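Call for participants: two builders for the Wan two-arm bench
Wultmont Shared Workshop, Vulville
Posted 2019-05-21

We look for two persons who like to build things and who can give some evenings to a robot project in our workshop. The project has the name Wan. It is a bench with two robot arms on one rail, and the arms should learn to put dishes into a crate and to take them out again. We are members of the workshop, we all have other jobs, and the bench was built by us in the evenings. You do not need a diploma. You need patience, clean hands and the wish to finish what you start.

The places are unpaid. Members of the workshop and people from outside can both apply.

What stands in the workshop now

The mechanical part is mostly complete. We have an aluminum rail along the front edge, a base plate for each arm, a floor with a gray marble pattern and walls on three sides. The walls have wallpaper with flowers. Some of us wanted plain white walls, but a kitchen is seldom plain white, and we want that the arms work in front of something a home could really have.

The arms are operated by a person most of the time. We record every run and use the good ones for training. Up to now we have 965 recorded runs, of which 602 are good enough to keep. The others have a dropped plate, a cable in the way, or a camera that was moved between two runs without a note in the log.
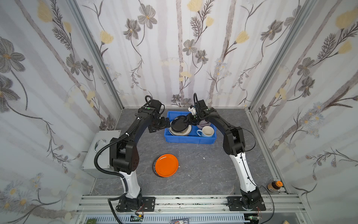 Both arms on the rail, with a black plate tilted in the blue crate.

The difficult thing is the plates. A mug has a handle and a bowl has a deep side, so the gripper finds something to close on. A flat plate on a flat floor gives it very little. We have tried to slide the plate to the wall, to lift it on one side with the left arm, and to pick only from a stack. Each way works sometimes. One of the new participants will spend most of the time with this question, so please read the section on tasks before you write to us.

The dishes come from the second-hand shop on Trangate and they do not match. We like this. A set of equal white plates would give good numbers and a robot which can handle only equal white plates. If you have old dishes at home which you do not need, you may bring them to the first meeting.

Tasks for place one: hands and mechanics

You will take care of the grippers, the fingers and the cables. In the first weeks this means:

Making new finger tips in different shapes and testing them on plate rims.
Fixing the cables again, so that they follow the arm and do not pull at the elbow. Now we use corrugated hose and cable ties, and it holds, but after a long evening the ties have moved.
Writing a short check list for the start and the end of each session.
Cleaning the rail and the floor. Everybody does this, you also.

You should know how to use a hex key, a drill press and a caliper. If you can draw a part and print it on the workshop printer, it is a big help. We can show you the printer if you have never used it.

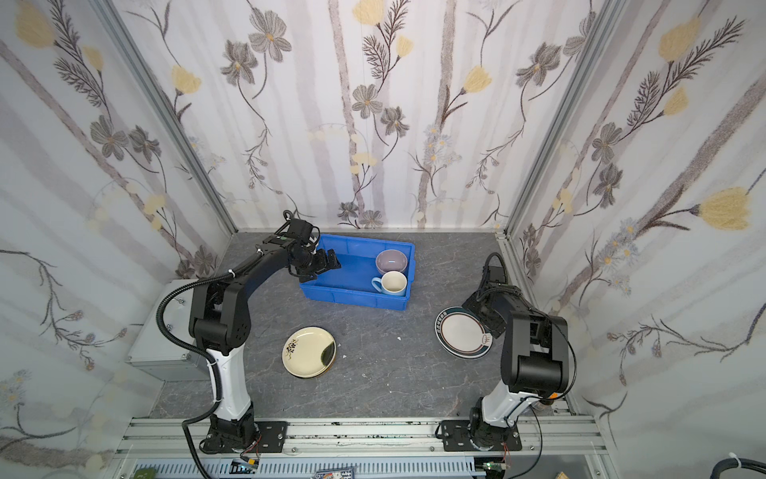
A reader of our April notice wrote that we should fix the plates before we look for more people: put a rubber mat on the floor, she said, the rims will stand a little higher and the gripper will have its gap, and you save yourselves a year. She added that she would still come and help if we did not agree.

We thank her for this letter and we have discussed it seriously. A mat is a fair idea and we will test it in the summer as a comparison. For the main work we stay with the hard floor, for the simple reason that kitchen counters are hard. If you have an opinion on this, write it in your application. We enjoy these arguments.

Tasks for place two: recording and data

You will operate the arms and keep order in the recordings. It is a quieter job than it sounds. A session has always the same steps: put the dishes in a start position, write the position in the log, start the cameras, do the run, stop, look at the result, decide if it is kept. Then the dishes are put in a new position and it begins again.

Operating two arms together needs some practice. Most people move one arm well on the first evening and forget that the other one exists. After a few sessions it becomes natural. The most important habit is to move slowly when both grippers are near the crate, because

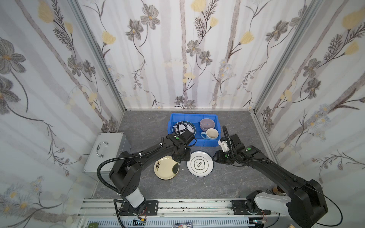 the wrists can meet there before you notice it on the screen. We had one such meeting in April and it cost us a gripper housing and a lot of patience. Since then there is a rule that a second person stands at the stop button whenever both arms are powered. It is not a rule for beginners only. The people who built the bench follow it too, and a session with one person is a session without power on the arms.

For the data part you should be able to write small scripts. We use Python, but if you know another language well, you will learn enough of it with us. Please do not be afraid of the existing code. It was written late in the evening by several people and it looks like this. Part of your work can be to make it more friendly.

Time and place

We meet two evenings a week in the back room of the Wultmont workshop. We ask that you come to at least one of them and that you stay with the project until the end of the autumn. If you know already that you will be away for a longer time, tell us, we can plan around it.

The room is on the ground floor and the door is wide enough for a wheelchair. The bench itself is at a fixed height. If this is a problem for you, write to us before the visit — we can put the operator controls on a separate table.

What you get from us

A key to the workshop for the time of the project, the use of all tools after the usual safety introduction, and your name in the build notes which we publish when the bench is finished. Material for the project is paid by the project. Please ask before you buy something, also if it is small.

You may use your own recordings and your own drawings for your portfolio or your studies. The complete set of recordings will be open to all participants.

What is important for us

You tell the others when something is broken, also when you broke it yourself. You write in the log so that another person can understand it next month. You put the tools back. You can hear a different opinion about a screw without getting angry.

Participants must be adults. Good English is not necessary, as you can see from this text, but we need a common language at the stop button, and there it is English.

The wrist cameras

This work is open for both places, so we describe it separately. Near the gripper a small camera looks down past the fingers. The picture is useful for the last part of a grasp, when the fixed camera cannot see well what is between the fingers. But the floor reflects the lamps, and the bright spots disturb the training. We would like to try softer lamps, a different angle of the camera, or both. Somebody with experience in photography would be very welcome, also if this person has never touched a robot.

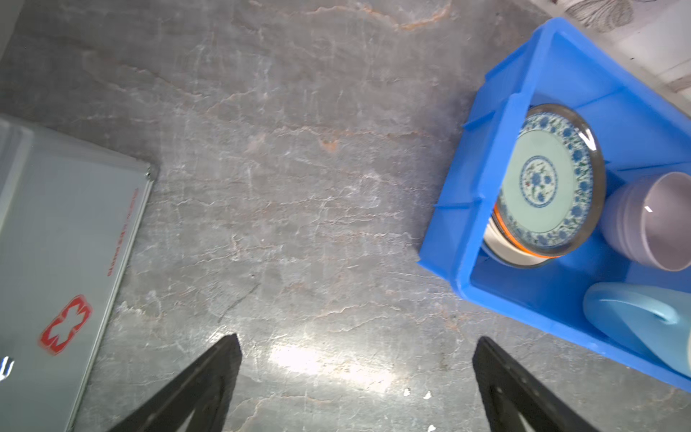
How to apply

Write one page, not more, and leave it in the Wan mailbox at the workshop desk, or send it through the contact form on the workshop page with the word "Wan" in the subject. Tell us:

Which of the two places interests you, or if you can take either.
One thing you have built or repaired, and what went wrong with it.
Which evenings are impossible for you.
What you would try first with the plates.

A photo of something you made is nice to have. We do not need a photo of you, and we do not need a list of your schools.

We read all applications together and answer everyone. Then we invite some people to a normal session. You will watch, you will operate one arm for a while if you want, and you will help to put the dishes away. There is no test. After the visit both sides can say yes or no.

The call stays open until both places are filled, and then we will remove it from the board and from the page. If you want only to visit and look at the bench, you are welcome on the open evening of the workshop, please ask at the desk for the next one.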